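Undach Roll-Out Cricket Matting

Vestport Sports Surfaces — Matting and Nets

The Undach is a woven batting surface for clubs and schools that play on ground without a prepared strip. It lays over concrete, compacted clay or short, level turf. The mat is supplied in one length of 60 feet and weighs 93 pounds dry, without pegs. Two people can carry it on the pole supplied.

The weave is a flat polypropylene yarn with a bound edge on all sides. Steel eyelets are set into the binding, closer together at the two ends than along the sides. There is no rubber backing. A backed mat holds water underneath and tends to creep downhill on a sloped base.

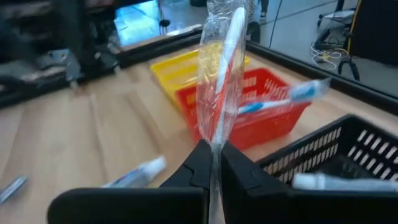 Casimiro Herrero writes that his mat plays a little slower than the jute one it replaced, that the bounce is truer outside off stump, and that he would like more eyelets at the bowler's end, where the front foot lands.

The eyelet pattern was revised after comments of this kind. Mats shipped from December onward have the closer spacing carried past the popping crease at both ends. Earlier mats can be refitted at the Palacios workshop. The customer pays freight one way.

Pace and bounce

Pace depends more on the base than on the mat. Over concrete the ball comes on quickly and spin bowlers get moderate turn. Over clay the bounce is lower, and it changes with the moisture in the top layer.

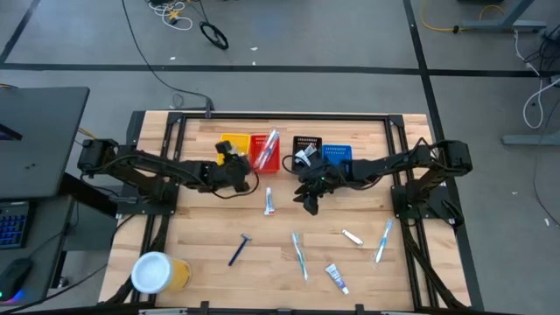
On turf the mat should be stretched again at the change of innings, as the pegs work loose under foot traffic. A loose mat ripples on a good length and the ball will skid or stop. Pull from the ends first, then peg the sides from the middle outward.

The test strip at Rustenia has had 3,153 overs bowled on a single mat. Wear was confined to the bowlers' footmarks. The central section was still within tolerance for thickness — the end panels were patched once.

Pegs and small parts

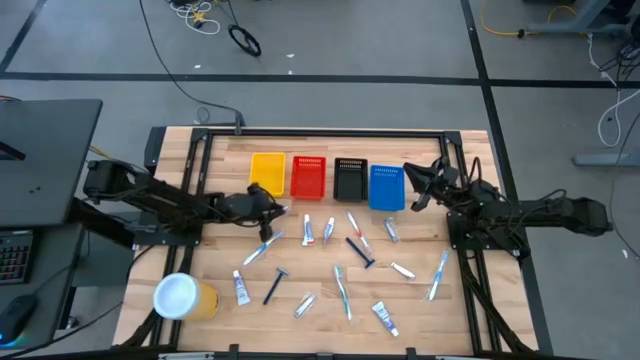 Pegs come in two lengths, long for turf and short for clay, and both have the same head. Concrete bases take the screw anchor in place of a peg. The lengths are easily mixed up when a mat is lifted in a hurry, and a short peg in turf will pull out. Open baskets, one for each type and one for spare eyelets, are a suitable way to store them. Bent pegs should be discarded.

Care and storage

Brush off grit before rolling. Roll with the playing side out, on the pole, and store off the floor. Do not fold. Wash with plain water and a soft broom. Line paint should be water-based; solvent paint stiffens the yarn and shows as a dead spot.
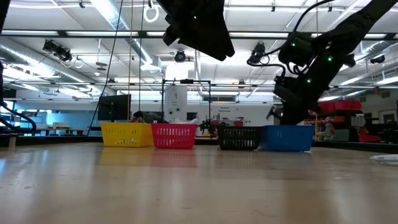 Plastic baskets in yellow, red, black and blue.

Supplied with the mat: carry pole, two straps, one set of long pegs, patch kit. Short pegs and screw anchors are ordered separately.

Warranty: 2 years on weave and binding. Damage from metal spikes is excluded.

Page revised 12/01/2024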